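Ninura Shared Office Desk
Ticket 567
Subject: Desk tidy station, woven tissue box won't stay useful
Opened by: Gunnel Söderlund
Location: Prestgate, brick wall side
Category: Furniture and small items
Status: Resolved

Opened, February, 9:40

Hi all! First, I love the new woven tissue box on the gray table by the brick wall. It warms up that corner so much, and the lid with the slot is a great idea. I do have three problems with it and would love some help.

1. The lid won't stay closed when there is a fresh pack of tissues inside. It rides up at the front and the slot ends up pointing at the wall.
2. Tissues catch on the weave when you pull them. You get half a tissue, or four.
3. The table has become a bit of a landing spot. Things that should go in the box end up next to it.

I have tried turning the pack around and pressing the lid down overnight under a book. No luck with either.

Reply from Lie, 10:15

Thanks Gunnel, great write-up! A few quick questions. Which tissue packs are you using, the tall ones or the flat ones from the supply closet? Does the lid close all the way when the box is empty?

Reply from Gunnel, 11:05

Tall packs, 55 to a pack. With nothing in it the lid shuts beautifully, so I think the hinge is fine. Pictures are below, flowers, fan, water bottle and all.
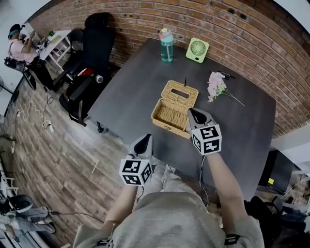
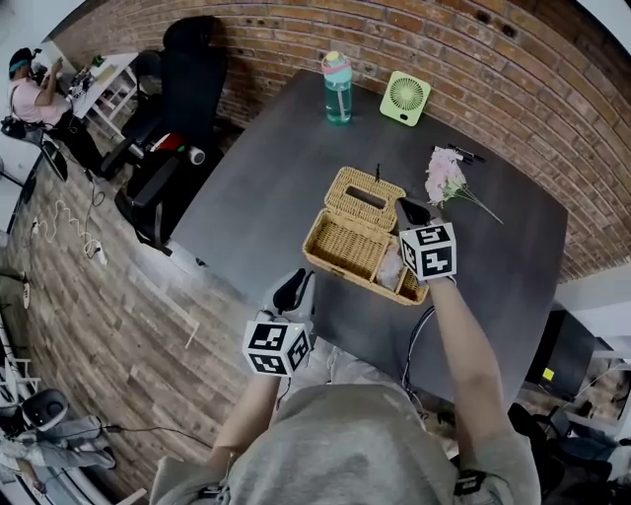 Lid back in both of them.

I measured the inside too. A tall pack is nearly level with the rim before you even think about the lid, so there is nowhere for it to go. The little fan and the bottle are fine by the wall, I think, and I would fight for the flowers — they make me happy every morning. It's the pens and bits that I'd like to find a home for.

Reply from Lie, 11:30

Okay, I'm pretty sure the tall pack is the whole story for problem 1. Please try this:

Take the tall pack out and put in a flat one from the supply closet, second shelf. Close the lid before you pull the first tissue through, then feed it up through the slot from inside with a finger. Run your thumb along the edge of the slot. If you feel a loose end of weave, tuck it back under the next strand. Don't cut it, it will only fray more.

For problem 3, we have a spare Plaltar pen cup you can have. It's short and heavy, so it won't tip when somebody bumps the table.

Reply from Gunnel, 14:20

The flat pack fits! Lid closes, slot faces up, and I am far more pleased than a tissue box should make a person. I found two loose ends on the slot and tucked them both in. I pulled 24 tissues as a test (sorry, supply closet) and 23 came out clean. The one that tore was the very first, and I think I yanked it.

Pen cup picked up too, thank you. I put it toward the back, where the pens tend to gather anyway.

One more question: is it okay to wipe the weave with a damp cloth? There's some dust down in the corners.

Reply from Lie, 14:45

Wonderful! A barely damp cloth is fine, but leave the lid open afterward until it's fully dry. A dry paintbrush is even better for corners. There's one in the drawer under the label printer.

I've moved the flat packs to the front of the shelf and put the tall ones aside for the kitchen, where the holder is deeper.

Reply from Gunnel, 15:10

Paintbrush worked great, and it's back in the drawer. Happy for you to close this one.

Ticket closed by Lie, 15:12
Fix: flat tissue packs only in the woven box. Loose weave at slot tucked in. Pen cup added to table.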